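How I Train a Policy to Seat a Desktop CPU (and Score It So the Numbers Mean Something)

Posted March 27, 2026 by Naheed Warraich

A few people wrote to me after the Menidano write-up asking how we got a learned policy to put a processor into a socket, and whether they could do the same thing on their own arm. You can! It took us from October until pretty recently, but most of that time went into mistakes you don't have to repeat, so I'm going to give you the recipe the way I'd give it to a new person in the lab.

I'm assuming you already have an arm that you can teleoperate, a two-finger gripper, one camera on the wrist and one fixed camera off to the side. I'm also assuming you've trained an imitation policy on something easier. If you haven't, go do pick-and-place with blocks for a week and come back, I'll still be here.

What you need

An old desktop or workstation, or better, several. I can't say this loudly enough. We started with a single case and ended up with a policy that was great at that case and useless at everything else. Different boards put the memory slots in different places, the lever opens on a different side, the color of the metal changes. Get whatever your recycling place will sell you.

Dead processors that fit those sockets. You will scratch them. You will drop them. Zaid Azar found ours in a box marked "Josov scrap" and we've been working through that box ever since.

A work surface the case can't slide on. Even a small shove from the gripper moves a light tower, and then your fixed camera is lying to the model.

Logging for joint positions, gripper width and both cameras, all on one clock. Check the clock first! We lost our first batch of episodes to a wrist camera that was lagging behind the arm, and I only noticed when I overlaid gripper width on the video.

Step 1: Split the task before you record anything

My first instinct was to record the whole job in one go: approach, open the lever, seat the chip, close up. Bad idea for a first version. The lever needs force and the chip needs a light touch, and a small dataset doesn't teach both very well.

So I cut it down to one thing. The lever is already open when the episode starts. The chip is already in the fingers, held by its edges. The policy has to bring it to the socket, line it up, lower it and let go. That's the whole task. Majdi Dabbas wanted the lever in there too and we argued over it for longer than I'd like to admit (he has since built the lever skill as its own policy, and it's good).

Step 2: Set the start poses

Pick a home pose for the arm, then jitter it. We move the start point by up to 2 centimeters each way and twist the wrist by up to 10 degrees. If you always start from the same spot, the model learns a motion and ignores the picture. I test this by covering the wrist camera with a bit of cardboard during a trial. If the arm sails along as though nothing happened, you've got a motion memorizer.

Jitter the case too. Slide it, turn it a little, turn it a lot between sessions. Change the lighting while you're at it, since a shiny heat spreader looks like a totally different object when a lamp moves.

Step 3: Record demonstrations

We collected 900 episodes in the end, spread over all our cases. Zdislava Ďurica did the largest share and she's a much smoother operator than I am, which brings up a funny problem: her data and my data look like two different robots. I hover and dither. She goes straight in. When we mixed us together evenly, the policy picked up my dithering. Now everybody does a practice session that gets thrown away, and we trim long pauses out of the rest.

A few habits that helped:

Stop above the socket for a beat before lowering. It gives the model a clear moment where the alignment gets decided, and it's the easiest place to see what went wrong later.

Tilt the chip slightly and set one edge down first. Going in dead flat looks neat on video but any small error leaves you sitting on the rim.

Record recoveries on purpose. Set up a bad approach, then fix it. One in every few of ours starts off wrong, and those are worth more than another clean run.

Don't push. If you have to push, the chip isn't lined up. Back off and come in again.
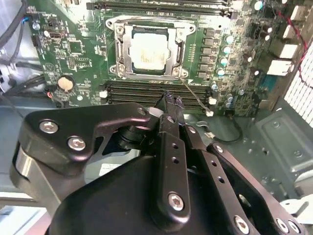
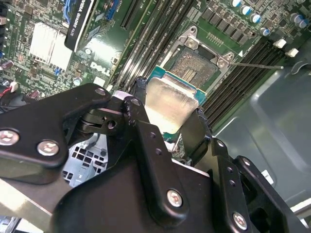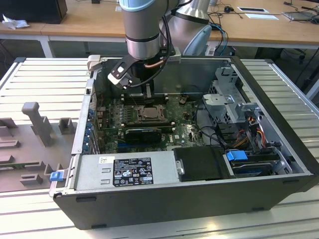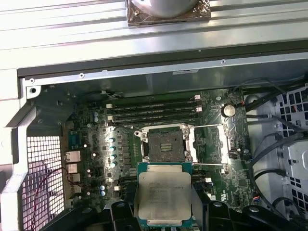

Views inside the open desktop cases, from the wrist camera and (third picture) the fixed camera.

Step 4: Crop the wrist view, but not too tight

I cropped hard at first. My thinking was that the model only needs the socket and the chip. It did worse! Once the gripper gets low, the fingers hide a big chunk of the socket, and the model leans on everything else it can see on the board to work out where it is. Memory slots are a really handy landmark because they're long and straight. Leave them in.

The fixed camera mattered less than I expected in the last stretch and more than I expected at the start. When we dropped it completely, the approach got wobbly but the final lowering was nearly the same. If you only have one camera, put it on the wrist.

Step 5: Train

Nothing fancy here. We use an action-chunking transformer with both camera streams and the gripper width as inputs. Munther Jaber did the sweeps, and the one setting that made a clear difference was chunk length. Long chunks gave lovely smooth approaches and then couldn't correct in the last little bit. Short chunks corrected fine but shook. We settled on running long chunks for the approach and re-planning more often once the fingers drop below a height you choose for your own case. It's a hack. I'm fine with it.

Color jitter, yes. Random shifts, yes but small. Horizontal flips, no, please don't, sockets have a right way round and you'll teach the model that they don't.

Step 6: Score it like you mean it

I think this is where most write-ups get sloppy (mine included, the first time around). Decide what counts as a success before you run a single trial, write it down, and get someone else to do the judging. Our rules are:

The chip is fully inside the socket frame and sitting flat.
The corner mark is in the right corner.
The fingers have let go and moved clear.
No hand touched anything after the start signal.

A chip that's in but rotated the wrong way is a failure. A chip that's leaning on the rim is a failure, even if you could tap it in with a fingertip. I had been counting those as "basically fine" and our score dropped a good deal when I quit doing that.

We hold out one whole case that never shows up in training. The Asten policy (we name them after nothing in particular) got 21 chips seated in its main test set on familiar cases before its first failure, and I was ready to celebrate. Then we moved to the held-out case and it missed early and often. The approach was good, the pause was good, and then it lowered the chip a little off to one side, again and again, the same side every time.

So we went back to the recordings. Nearly all our training cases had been set down facing the same way, and the policy had picked up a lean from that. Turning the cases between sessions (see Step 2, which is in there for exactly this reason) got rid of most of it.

Things that broke, and what I'd check first

Chip slips in the fingers on the way down. Look at your fingertip pads. Ours wear faster than you'd think, and a worn pad lets the chip swivel. Change them before you blame the model.

Arm hovers and never commits. Too many pauses in the data. Trim them and retrain.

Arm lets go too early. Check that gripper width is being logged as measured width and not commanded width. We had this one for ages.

Works in the morning, fails in the afternoon. Light. Close the blinds, or better, record some afternoon data.

Bent pins. Stop using that socket. A bent pin can hold a chip up just enough to fail your flatness rule and you'll go hunting for a bug in the policy that isn't there. I look over every socket with a magnifier before a test session.

Where we're going next

Munther wants to join Majdi's lever policy to this one, with a small switch that decides which skill is running. I'd like to try memory sticks with the same recipe, though the push needed at the end makes me nervous about our wrist. The Fakhoury arm has a force sensor we haven't been using, so that's probably my next few weeks.

If you try this and your held-out case does better than ours did, write to me and tell me how many different boards you trained on. I'd love to compare.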